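Dusting and Upholstery Care in a Shared Lounge
Student project report, Household Studies module
Submitted 2025-06-20

1. Background

The project looked at how a small lounge can be kept free of dust by the people who use it, with no hired cleaning. The room was chosen in March because it has a fabric chair in it and is used every day. Dust on fabric behaves differently from dust on a shelf. A shelf shows it at once, while gray fabric hides it for a long time, and by then some of it has been pressed in by people sitting down.

The budget was 100 in the school's own project credits. Most of that went on cloths and spare duster heads. We kept a written log of each cleaning round, 43 rounds in total, with the start time, the tool and the name of the person doing the work.

2. Method

Each round covered the seat and the back of the chair, the low surfaces and the floor. The order was fixed — high surfaces first, floor last. We compared three tools under our own labels. Grerano was a plain cotton cloth, Tarix was a soft brush, and Kakakhel was a duster with a fringed head.

For the fabric chair the instructions were short:

Start at the top of the backrest and follow the curve.
Go down into the crease where the backrest meets the seat.
Finish with the front edge of the cushion.
Shake the tool outdoors, away from the door.

A round was timed from picking up the first tool to putting away the last one. Afterward a strip of clear tape was pressed on the seat and then stuck on black card. Two of us compared the cards without knowing which tool had been used.

3. The chair

The armchair took longer than any other piece. Its back curves around the seat, so there is no straight run for a cloth, and a flat hand does not fit well into the crease. Early rounds skipped the crease and the tape strips from there were clearly worse. After the instructions were changed to name it, the strips improved.
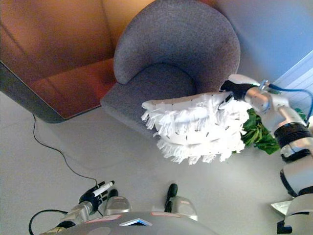
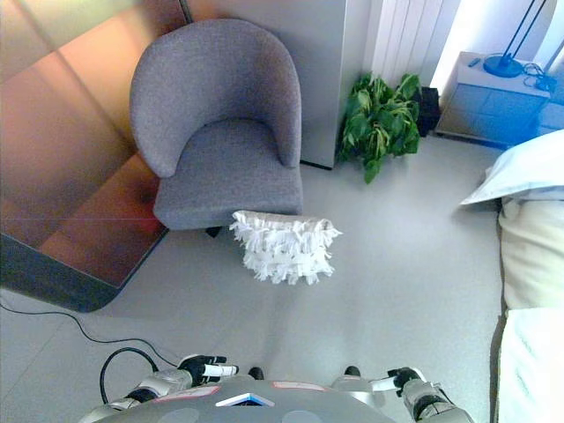 The gray tub armchair.

Sibusiso Lekota read the draft of this section and wrote that we were giving the duster too much credit. A fringe lifts loose dust and does very little for what has already been sat on, he said, and he would vacuum the seat first and only dust the back. He also asked why the tape was always pressed on the same spot. We had no good answer to the second point. The same spot was used to make the cards easy to compare, but it may have become cleaner than the rest of the seat from the tape alone.

4. Results

The mean time for a full round was 19 minutes. Rounds with the duster were the shortest. Rounds with the brush were the longest and gave the cleanest tape strips on fabric. The cotton cloth was fine on smooth surfaces and poor on the chair, where it pushed dust along and left a line at the end of each stroke.

Total logged time was nearly 957 minutes with setup included. Two entries had no end time and were estimated from the rounds before and after them.

On the low surfaces there was little difference between the tools. People preferred the duster there because nothing had to be moved first. On the floor we used the same mop throughout, so no comparison was made.

5. Problems

The duster heads were not washed on a schedule until late in the project. Some rounds were therefore done with a head that already held dust, and those results should be read with care. The log does not say which rounds these were.

The windows were also opened on some days and closed on others. We did not record this.

6. Changes for the second stage

The second stage goes under the name Movurmont and will use the same room. The seat will be vacuumed before dusting in half of the rounds, as suggested in the comments on section 3. Tape strips will be taken from a different place each time — left, middle or right, drawn by lot. Duster heads will be washed after every fifth round and the wash noted in the log, along with whether the windows were open.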